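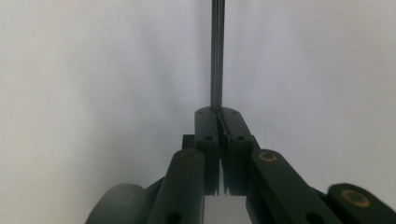 Does anyone know how to get tea gunk out of the corners of a square cup? The round ones I can swish and forget. I've been going at it with a small brush on a thin rod of a handle, dark grey metal by the look of it, and 16 goes later the corners are still brown.
Yayra Tsikata 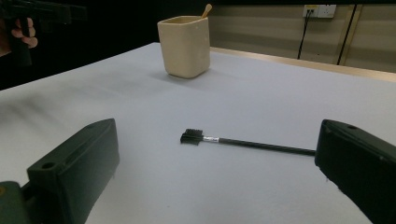
Liden, June

Bicarb, a splash of water, leave it 30 minutes. A small brush with a short, dense tuft like the black one lying well in front of the cup is the right sort for corners, so you're halfway there. Push the bristles in and twist — scrubbing side to side only polishes the flat bits. Might take 2 rounds if you drink it as strong as my mother did.
Quansah

Denture tablet overnight. Don't tell guests.
Mundov

Buy a round cup. I had almost 12 square ones and they all dribble down your chin anyway.
Kener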